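# Review: Plukine Rack Service Pack (simulation add-on)

Reviewed Apr 15, 2019

The Plukine Rack Service Pack is a set of ready-made tasks for practicing robot work on server racks in simulation. You get a rack model, an arm with a two-finger gripper, a room to put them in, and a script for setting up and scoring runs. I paid for the single-seat license and have used it on most working days since February. 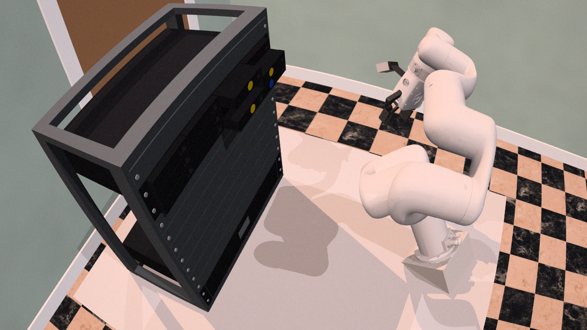
Installation took 30 minutes on a clean machine. On my older desktop it took most of an afternoon, because the installer wants its own version of the physics library and won't say so until it fails. Dirk Hellwig in Plukine support sent me a fix the next morning. The fix should be in the manual by now, but when I checked last week it wasn't.

## What it does well

The rack is the best part. The one I use most has a black rack in an open-topped frame, with yellow and blue buttons on the units and a line of screw heads down the mounting rail. The units don't sit flush. They are staggered, so a motion that reaches one button cleanly can bump the unit next to it. My first button-press routine was written for a flat panel and I had to rework the approach angle.

Contact is handled well. Fingers that hit the frame stop at the frame. In Skimcombe, the package I used before this, they would sometimes sink in a little and then spring out, and I lost a lot of runs that way. I have done 200 runs of the press task in this one and thrown out 2 for bad physics.

The arm is easy to drive. You can give it joint targets or gripper positions and switch between the two mid-run. The reset is quick and puts everything back where it started.

## What it doesn't do well

Dark equipment in a dark rack is hard to see. If you train from camera views, expect to spend time on lighting. The default light throws a large soft shadow from the arm, and on the pale platform it shows up clearly. I added a second light and got better results. The light settings are in a text file – there is no menu for them – and a typo in that file will crash the program without a message.

The floor is checkered marble and I couldn't find a way to change it short of swapping the texture by hand. Aled Jenkins, who shares the license server with me, says the pattern throws off his depth estimates. I haven't had that trouble, but my cameras are set closer in.

Cables are missing from the task list. Real rack work is mostly cables, so this matters. Plukine says a cable task is planned and gives no date.

## Compared with Khoo

Khoo costs less and has more rooms. Its racks are plain boxes, though, and the buttons are painted on. If you only need an arm to reach a spot and stop, Khoo is enough. For pressing and pulling I would pay the extra for Plukine.

## Rating

4 out of 5. I took off one point for the lighting file and the manual. I'll renew, and I'll update this review if the cable task comes out.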